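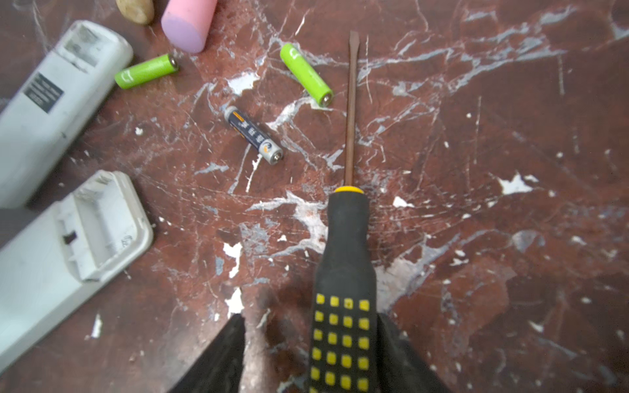

Flathead screwdriver, remote, battery cover, three batteries. Two of the three match.

The Marble Table: Frequently Asked Questions
Hadholm Repair and Swap Room
Last updated 2 April 2025

What can I leave on the marble table?
Small household things that need a fix, a battery, or a new owner. If you can carry it in one hand and it doesn't leak, it can go on the table. Furniture goes to the Gernis Street side. Please stop bringing us lamps until we find homes for the 13 we have.

My remote is dead. Will you look at it?
Yes, after you have tried new batteries. Dede Mensah runs the small electronics bench and has opened 390 remotes by her own tally, which she keeps on the wall and will show you. She would like it known that a green battery and a blue battery are not a set. Use the same brand and the same age, put in the right way around, and wipe the grime off while the cover is off. Bring the cover too. A remote held shut with tape is still a remote, but we think less of it.

Can I borrow the screwdriver?
The one with the yellow collar stays at the table. It is for screws. Paint cans have their own opener, on a string, by the door.

Do you take toys?
We do, and garden toys go quickest in April. Wash them first. Sets may be split up, so if the trowel and the rake must stay together, tie them together.

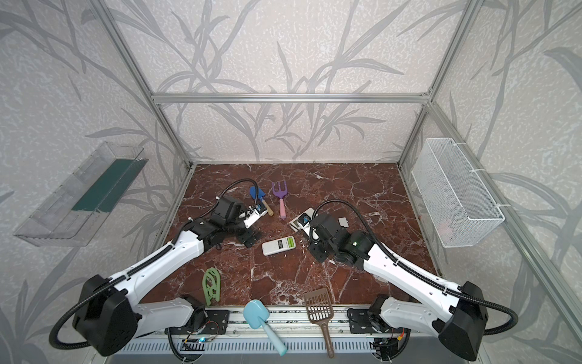

Toy trowel with the blue blade, toy rake with the purple head. Leaf wallpaper came with the room.

Is that wallpaper staying?
Yes. We got a quote from Hanrahan for stripping it and decided that we like leaves.

Are the toy garden tools any good for real dirt?
Sandboxes and flowerpots, sure. Your yard will win.

Can I leave food?
Whole, raw vegetables only, and only on Swap Saturday. Potatoes are fine with some dirt on them. Potatoes with eyes long enough to wave are compost, and the compost bin is out back. Put your vegetables at one end and try to keep them off other people's electronics.
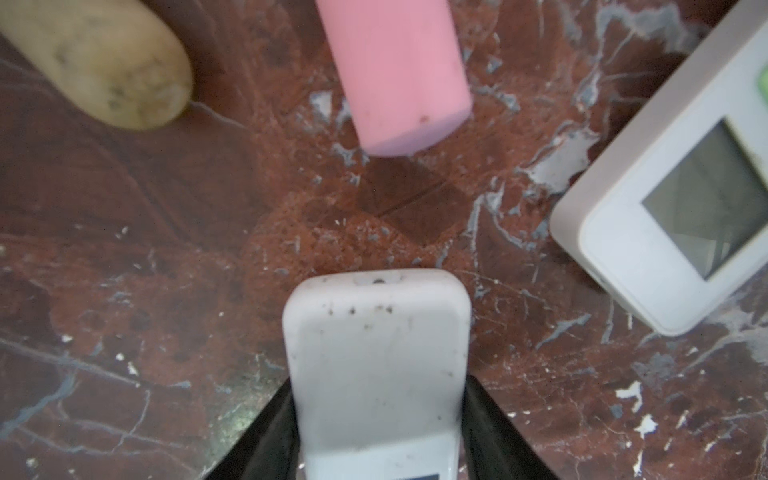

Potato, top left, unwashed. Pink item to its right.

What are the white specks on the marble?
Could be chips, could be something dried on. We have tried dish soap and a plastic scraper. Please don't try vinegar, which is bad for marble, or your own ideas, which have been worse.

How long do things stay out?
Until closing on the day you bring them. Leftovers move to the Studell shelves for 40 days, then we give them away or recycle them. Old batteries never go on the shelves. They go in the lidded tub under the counter.

I left something by mistake. Can I get it back?
If it's on the shelves, yes. Tell us what it looks like before we show you what's there. "Kind of pink" will get you a follow-up question.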